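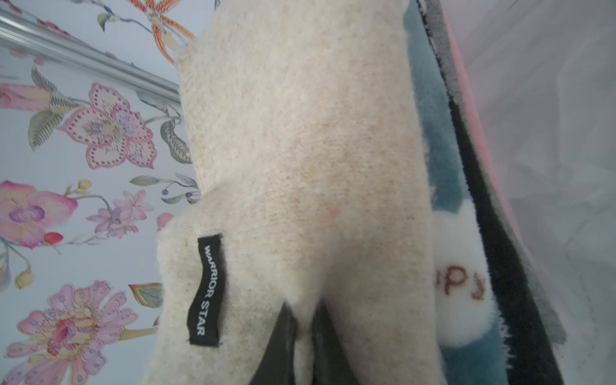

Can I wash a chunky wool sweater in the machine, or does it have to be by hand?

By hand is the safer choice for wool, in cool water with a small squirt of wool wash and no rubbing. If the care tag says machine washable, a wool cycle in a mesh bag is fine too.

Print this page | E-mail this page

More from the poster: I picked up knitting last February and I'm completely hooked, so now I have a growing pile of sweaters and no idea how to look after them. The one I'm worried about is a big cable cardigan in Uter yarn, undyed, 10 balls of it. It took me most of the spring! The ball band got thrown out with the wrapping, so I can't check what it said. It smells a bit like campfire and there is a coffee dribble on one cuff. We have a front loader with a wool program and I'm tempted. Also, how do you dry something this heavy? My bathroom rail is already bending under the towels.

vilport_knits
Congratulations on finishing a cable cardigan, that is a huge project! Please don't put it in the machine without the band. Some yarns are treated so they can be machine washed and some aren't, and you can't tell by feel. If you have a scrap left over, knit a little square, trace around it on paper, and run it through the wool program by itself. Lay it back on the tracing when it's dry. If it matches, go for it. If it has shrunk into a coaster, well, you have a coaster.

For the hand wash I fill the tub to just over the depth of the sweater, cool water, wool wash stirred in first. Push the sweater under and walk away for 40 minutes. I love this part – the water goes a horrible gray and you feel like you've done something marvelous. Dab the coffee with a drop of the wool wash before it goes in. Then drain, press the water out with your palms, and lift it from underneath with both arms so the sleeves don't stretch. Mine is the no-rinse kind, so I stop there. If yours needs rinsing, keep the water the same temperature as the wash.

Print this page | E-mail this page

Tomuvel
Agree with all that. Drying: roll it up in a big towel like a jelly roll and kneel on it. Then do it again with a second towel, it makes such a difference. After that lay it flat on a mesh rack or on dry towels on the spare bed, pat the cables into shape, button it up and leave it. Flip it the next morning. Mine weighs a lot and takes a couple of days in winter, less with a fan going. Never on the rail, the shoulders will end up at your elbows.

The campfire smell may go with airing alone. I hang mine over the back of a porch chair for an afternoon, out of the sun, and half the time I skip the wash completely. Wool is wonderful like that! I wash my everyday cardigan maybe twice a season.

antoniuk236
i always use the machine, cold, never had a problem. but mine are mostly acrylic so maybe ignore me. baby shampoo works if you run out of the wool stuff

Print this page | E-mail this page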